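Markitetti Two-Channel Audio Interface Review: A Metal Guitarist's Take

By Prodromos Gavalas
Feb 1, 2022

I play rhythm guitar in a band called Nutirine. We tune low, we rehearse loud, and we record most of our demos at my place. My old audio interface had a crackle in the first input that got worse over the summer, and in July I replaced it with the small Markitetti. It has been used for practice, demo tracking, vocals and a couple of rehearsal recordings since then, so this isn't a first-week review.

I bought it with my own money. Markitetti didn't send it and hasn't seen this text.

What it is

It's a two-channel USB box. Each input on the front takes either a microphone cable or an instrument cable, and each one has its own gain knob and an instrument switch. There's a headphone jack with a separate volume knob, a big monitor knob, and a button for direct monitoring. On the back are two monitor outputs, the USB port and the phantom power switch. There is no MIDI. If you trigger drum samples from a pad you'll need something else for that.

The case is metal and the knobs are plastic. The monitor knob turns smoothly and has a bit of resistance. The gain knobs are looser, and I've bumped one with a cable more than once and had to redo a take. I put a strip of tape next to it now with my usual setting marked.

Setup

Setup took me longer than it should have. The driver installer on the website has two versions listed and doesn't say which one goes with which revision of the unit. I picked the wrong one first. The control panel opened but showed no device. After I uninstalled it, restarted and used the other one, everything came up right away. The paper guide in the box covers plugging in the cable and not much more.

Once the driver is in, you choose the buffer size in the control panel and your recording software follows. Changing it in the middle of a session made my software stop playback each time, so set it before you start.

Guitar through amp sims

This is what I use it for most. The instrument input has enough headroom for my bridge pickup, which is a hot ceramic humbucker that clipped my old interface even with the gain all the way down. On the Markitetti I can leave the knob just off minimum and hit the strings as hard as I do on stage without seeing red. If you've tried to record palm mutes through an input that clips, you know what it does to them. They turn into a click with some fuzz behind it. These stay tight.

Noise is low. With a high gain amp sim and no gate, I get the hiss I'd expect from that much distortion, plus whatever my pickups catch from the monitor on the desk. There's no whine from the USB power, and that was my main complaint with the last box.

Latency is fine for playing. At a buffer of 100 samples or so I stop thinking about it, and fast picking feels connected to what I hear. Going lower works when I have only one or two tracks open. With a full drum library loaded, it starts to pop, and I have to raise the buffer. I don't blame the interface for that. My computer is old.

Vocals

Our singer, Yau, does mostly screams with some low growls, and he moves around a lot. He used a dynamic mic for all of it. The preamp has plenty of gain for a scream, obviously, but the quiet spoken part in our newest song needed the knob almost all the way up, and there you do start to hear some hiss. In the mix it's covered by guitars. If you record quiet folk songs with a low output dynamic mic, I'd look at something with more clean gain.

What I liked on vocals was how the input behaves when it gets too much level. The light around the gain knob goes from green to orange well before it clips, so there is some warning. Yau's peaks are all over the place and I could set the level in one pass by watching the light.

Direct monitoring worked for him too. He hates hearing himself late, and with the button pressed he hears the mic straight through. The catch is that it's on or off, with no blend knob. To change how loud the backing track is against his voice I have to go into the software and pull the whole mix down. It's a small thing until you have a singer asking for more of himself every few minutes.

Headphones

The headphone amp is the weakest part. With my closed-back pair, which are easy to drive, it's loud enough for guitar. With our drummer's heavier pair it was not. He was playing to a click at our rehearsal room in Purnton with the knob at full and still lost the click whenever he went to the crash cymbals. We ended up running the interface into a cheap headphone amp, which fixed it but meant another power supply on the floor.

If you only ever record guitar in a bedroom, you won't run into this. For drummers it matters.

Rehearsal recordings

I took it to the room with a laptop and two condensers set up wide in front of the kit. Phantom power goes to both inputs together, so you can't run it on one channel and leave the other without it. That suited me for this job. The recordings were clean and didn't clip after I backed off the gain, and they were good enough to hear who was rushing (me, in the second verse of nearly everything).

The USB connector on the back holds its cable firmly. I had worried about that with the floor shaking under a bass cabinet. The unit itself slides around, though. The rubber feet are thin and one came off in my gig bag during the first month. I glued it back.

Two inputs are obviously not going to record a full drum kit with separate mics. For that we still go to a studio.

Stability

I've had a handful of dropouts where the sound turned into a robotic buzz and I had to unplug the cable and plug it back in. All of them happened when the interface was going through a hub. Plugged straight into a port on the computer, it has been steady. The driver was updated once while I've had it, and the update kept my settings.

It does get warm after a long session. Not hot enough to worry me, but I don't stack anything on top of it.

Price

I paid a little over 100 dollars at a local shop. There are cheaper boxes that will get a guitar into a computer, and I've used a few. The ones I tried either clipped with my pickups or had the whine. For slightly more money you can get a blend knob and MIDI from other brands, and if either of those matters to you, spend it.

What I liked
Instrument input handles hot pickups without clipping
Low noise at high gain
Clear level lights
Metal case

What I didn't like
Weak headphone output
No blend control for direct monitoring
Confusing driver page
Loose gain knobs and thin feet

Score: 8 out of 10

I'd buy it again for guitar and harsh vocals. A drummer who needs a click in the headphones should try it in a shop first, with their own headphones, or plan on buying a headphone amp along with it. The next thing I want to test is how it does with bass run direct on one channel and a mic on the cabinet in the other. Our bass player has been promising to bring his rig over for that. I'll add a note to this page when he does.

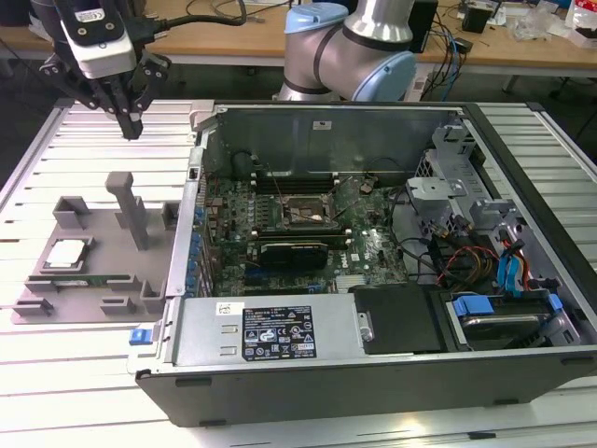 Desktop tower on its side with the side panel off.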